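About Us

Home | About | Courses | Contact

Prolach is a small teaching shop for robot arms. We show the arm a job by hand, or drive it from a remote, and record what it did. Then it has a go.

Started by Gwenllian Morris and Thaddäus Marti in a unit on the Urley road. Two people, one arm, no heating. Now we're 5. Still one kettle.

What we do

Demonstrations, mostly. You send us a task (sort, place, stack, load), we teach it, you get the recordings and a set of notes. Hand guiding for the slow close work, remote control when the reach is awkward. Our longest job so far ran to 852 demonstrations, all checked by Sioned Bowen before they went out. She threw plenty back.

We also run 2 day courses for people who've never touched an arm. No coding needed. Bring flat shoes and a lunch. Next intake is May, places go quick so email erly.

Who's who

Gwenllian Morris - runs the place, quotes, invoices
Thaddäus Marti - arms, grippers, anything with a cable
Sioned Bowen - checks recordings
Maite Barrios - courses, and most of the remote driving
Wyn Price - fixtures, boards, deliveries

How we teach a task

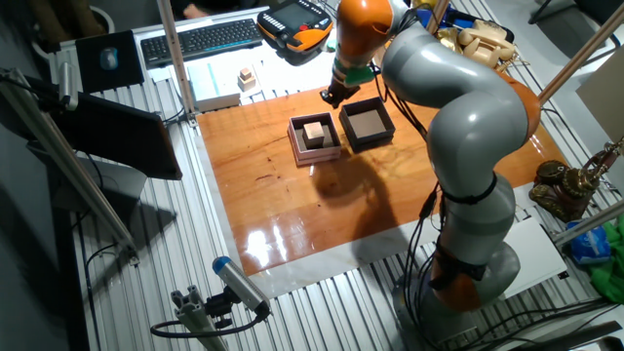 Pick and place is where every new customer starts with us. Small job, cheap to set up, shows up bad habits fast. Two open boxes side by side on the board, a wooden cube in the pink one, the dark brown one empty, teach pendant on the table by the keyboard. Maite likes people to get comfortable at this level before they ask for anything fancier. Same block, same boxes, differnt starting spots.

Visits

By appointment. Ring the bell twice, the front door sticks.

Page updated 11 Aug 2021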